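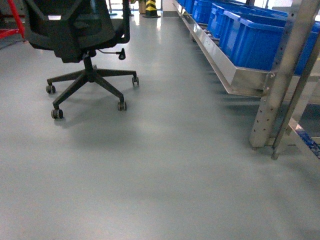

Phùng wants to know if the dropouts happen when Wallow is parked, or only when the arm is moving, and whether the window end of the room is in view every time. Great questions, and the answer to the first one changed this whole ticket, so I'm putting everything in one place.

Search tickets
Home Open Closed Parts Wiki Log in

Wallow: bin finder loses the blue bins, wrist camera
Posted March 7, 2019 by Vinh Tạ

Background for anyone new to the thread. Wallow is the arm-on-wheels I'm building in the shared shop at Bralham. Its job is to find a blue bin on the steel rack, drive up and nudge it straight. The hardware has been a joy! The bin finder is the part that has been fighting me. It finds a bin, starts the approach, then reports "target lost" and stops with its fingers open.

Both fingers are black, and I wanted them that way so they'd never be mistaken for a bin. That bit works perfectly.

What I have:
– Jasteo controller, stock firmware
– wrist camera on a 70 cm cable
– head camera on its own port
– bin finder running on an old laptop, blue filter first, shape check second

Step 1. Parked or moving

Parked, arm still: 36 tries, all of them found a bin. Moving: failed nearly every run. I was sure it was the cable. I swapped it for a known good one and got the same thing, then wiggled both cables by hand with the arm parked and could not make it fail. So, cable cleared, and the old one is back in the spares drawer with a "this one is fine" label on it.

Step 2. Read the log properly

I should have done this first. One run makes 1,331 lines and I had only been reading the end. Going up from the bottom, the controller never loses the camera at all. Frames keep arriving. It's the blue filter that comes up empty, and it does it right after the exposure value jumps. On the bad run I looked at most closely, exposure changed at line 39, before Wallow had even left its start position, and it kept hunting from there.

That was a very happy evening. A camera that works and a filter that's confused is a much nicer problem than a wire that breaks when you look away.

Step 3. Look at what the wrist camera gets

Saved frames from a few spots in the room. From over the gray carpeted platform you get very dark carpet across the middle and very bright window light at the back. The lid of the storage box is blown out and so is part of the pillar. The bins are way over at the right edge, so they get very little say in the exposure.

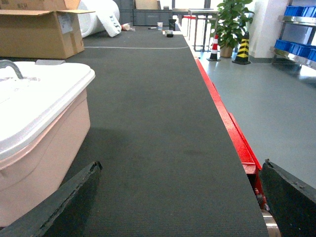
Have you tried metering on the middle of the picture only, came a reply in the thread, and leaving out the bottom strip where the fingers are? I hadn't, and it's a lovely idea. The fingers are black and close to the lens, so auto exposure sees them and wants to brighten everything. Open them wider and the balance shifts again. That fits with it being worse in motion!

I set the metering window to skip the bottom quarter. Better right away. Still not cured, and the remaining failures were all on runs that turned toward the windows.

Step 4. Lock the exposure

Auto exposure off, one fixed value picked by eye while looking at the rack. This made the window end go nearly white, and I don't care, there are no bins in the window. The blue filter held on through the whole approach for the first time. I may have cheered.

One catch. The Jasteo controller puts auto exposure back on after a power cycle. I added the setting to the startup script with a short wait in front of it, and without the wait it gets ignored.

Step 5. Reflections

With the exposure fixed, a new thing showed up. Polished steel next to blue bins picks up the blue. The rail under the bins does it, and so does the long bar that runs down low between the fingers in the frame below. The filter was happy to call a strip of shiny steel a bin. The shape check now throws out anything long and skinny. A tilted bin still passes, which I was worried about. 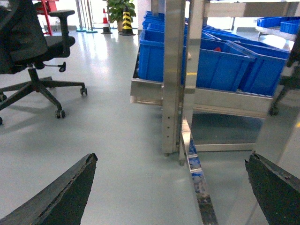
Step 6. Still open

– Evening runs. The fixed exposure was picked in daylight and will be too dark with only the overhead lights. Thinking two presets and a switch.
– The finger tips are getting rough along the edges. No effect on the bin finder that I can find, but I'd like to print a new pair before the April build night.
– The head camera is still on auto. Its picture has a green cast and some blur, so I'd rather sort that out separately – new ticket coming.
– If anyone else runs a Jasteo board, can you check whether your exposure setting survives a restart? I'd love to know if it's mine or all of them.

Status: leaving this open until the evening runs are done. Phùng, thank you, the parked test was the key to it.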